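Two arms and a rack of dishes

In a shared workshop in Putville, Jolanta Michalski is building a machine to do the job her household argues about most. It is called Sasa, and it has two robot arms, one dish rack and a set of bowls that do not match.

Michalski repairs lift controls for a living. She started the build in September, after Czarnecka, the workshop she has belonged to for four years, offered members a bench each for long projects. She took the one by the window and later moved, as afternoon sun upset the cameras.

The arms are bolted to black plates on an aluminium rail, and she spent longer on that rail than on anything else. Her first base flexed when both arms stopped at once. The error at the gripper was 3 millimetres, enough to miss the rim of a bowl. 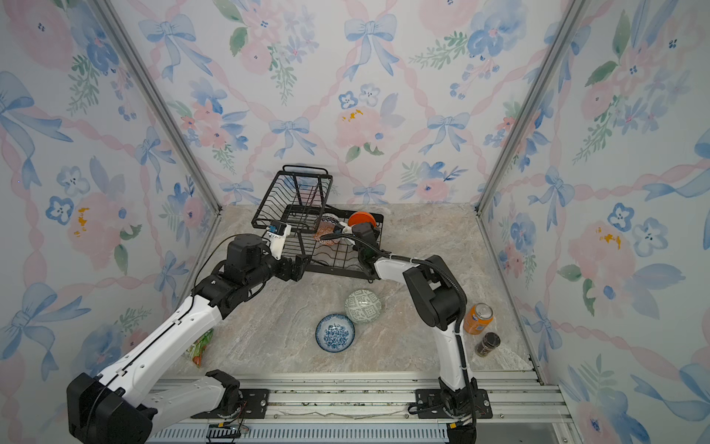 The software came next. Michalski writes most of it herself and has named it Monel, after the alloy. It takes pictures from the cameras on the wrists, picks a dish and decides which arm should go for it. If both arms want the same space, one waits.

"The waiting was harder than the moving," she says. "For the first month they were too polite. Each one stopped for the other and they stayed like that until I switched them off."

The walls around the arms are papered with roses and blue ribbon bows. She wanted a busy background, as a kitchen is seldom plain, and a roll of wallpaper was cheaper than a printed backdrop. The floor has a marble pattern for the same reason.

Bowls are the main trouble. A plate on its edge gives the fingers something thin to hold. A bowl lying upside down offers a smooth curve, and the gripper has to come in low at the rim. Michalski puts them down in all sorts of ways, upright, on their sides or turned over, and changes the set between runs. 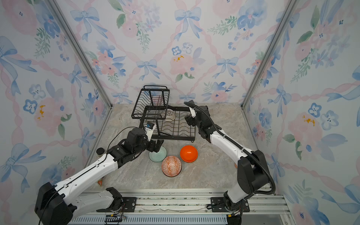

Issue 13 | Workshop | Page 10

The rack was a plain household buy, in black wire. She thought about making one with wider gaps and decided against it. "If I build a rack to suit the robot, I have a robot that works with one rack," she says.

Cables have been a steady nuisance. On the right arm they run through a corrugated sleeve that arcs back towards the base. An earlier version was held with tape, and it caught on the elbow often enough for her to order proper clips.
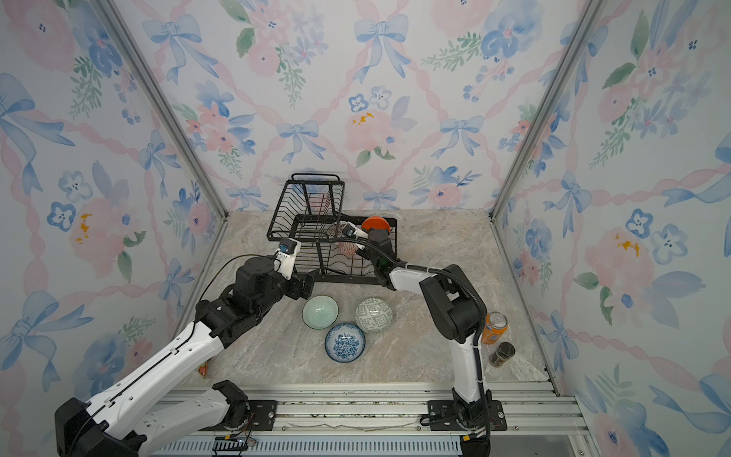 What comes next

Michalski wants to try glasses, though she is in no hurry. Clear glass is difficult for the cameras and she would like the bowls to be dependable first. She also plans to tidy the wiring along the rail and write up the mounting plates so that other members can cut their own.

She works on Sasa most evenings until 10. At home, the washing up is still done by hand.

Related articles
A bench drill brought back into use
Choosing motors for a small lathe
Inside Czarnecka: how a shared workshop pays its rent

Get our newsletter. New features by email each month. You can unsubscribe at any time.

Contact us | Copyright, all rights reserved | Back to top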